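Old computers wanted as Niltel reuse scheme reopens in May

Households and small firms with an unused desktop computer in the cupboard will be able to hand it in again from May, when the Niltel reuse scheme reopens after a winter break.

The scheme takes in desktop towers, checks and cleans them, and passes them on to people who need a computer for schoolwork, job applications or dealing with bills and appointments. It closed in the autumn when its former unit was sold, and has now moved to a larger space on the Jitent trading estate, next to the tile warehouse.

There will be 11 drop-off points this time, up from seven last year. Most are in libraries and community centres, and one is at the household recycling site, where staff have been asked to keep complete machines apart from the general electrical waste. The new unit at Jitent will also accept computers at the front counter during opening hours.

Organisers said demand had carried on through the closure and that 85 households were on the waiting list at the end of last month. Families with school-age children will be dealt with first, followed by people referred by advice services. Anyone else can apply once the list has come down.
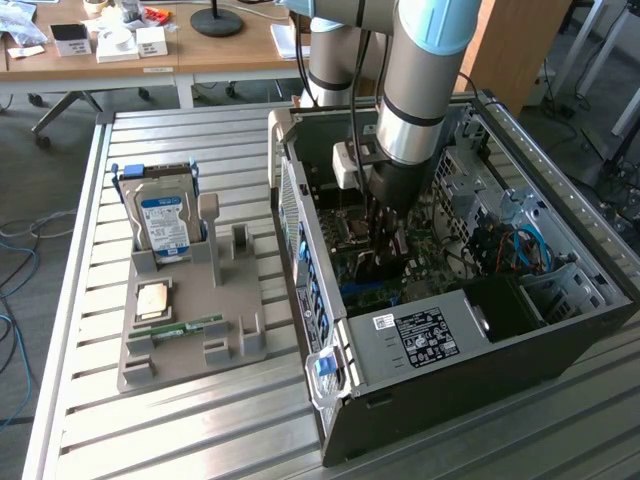 An open desktop tower with its side panel off.

Only desktop computers, keyboards, mice and flat screens can be accepted. Laptops were taken in the past, but many arrived with worn-out batteries, and the cost of replacing them was too high for the scheme to carry on. Printers, scanners and old glass-tube televisions should go to the recycling site as before.

Machines do not have to be in working order. A tower that will not start may still have a usable power supply, memory or case, and parts from several broken computers can be put together to make one that runs. What cannot be used is sent for metal recovery through Zasoler, the firm that already collects small electrical items in the area.

People giving a computer are asked to copy off any photographs or documents they want to keep before they bring it in. Files cannot be recovered later. Each hard drive is wiped when the machine is booked in, and a drive that cannot be wiped is taken out and destroyed. Donors can ask for a printed slip confirming that this has been done, which is sent by post within 15 working days.

Those who would prefer to remove the drive themselves may do so, although the scheme asks that the rest of the computer is left as it is. Loose screws should be put in an envelope and taped to the case. Power leads are useful and should be included if they can be found.

A finished computer comes with a screen, keyboard, mouse and a free operating system, along with a basic office program and a web browser. There is no charge to the household, but it must be collected from Jitent unless the person has difficulty travelling, in which case delivery can be arranged. A telephone helpline will be open on weekday mornings for anyone who has trouble setting theirs up.

The scheme does not provide an internet connection. A leaflet listing low-cost tariffs will be handed out with each machine, and libraries are continuing to lend mobile data cards for up to a month at a time.

The move has been paid for by a grant from the town fund, which covers rent on the unit for the first two years. After that the scheme expects to meet part of its costs by selling spare screens and refurbished towers to the public. Prices have not been set.

Local businesses that want to give a larger number of machines are asked to get in touch beforehand so that a van can be sent. Computers used for payroll or customer records will be accepted, but the firm must fill in a form listing each machine by its serial number.

The Jitent counter will be open on weekdays from 10am to 4pm. An open morning will be held on the first Sunday after the scheme restarts, with tea and coffee available and parking at the rear of the building. The bus stop on the main road is a short walk from the entrance.

Application forms can be picked up at any of the drop-off points or from the Jitent counter.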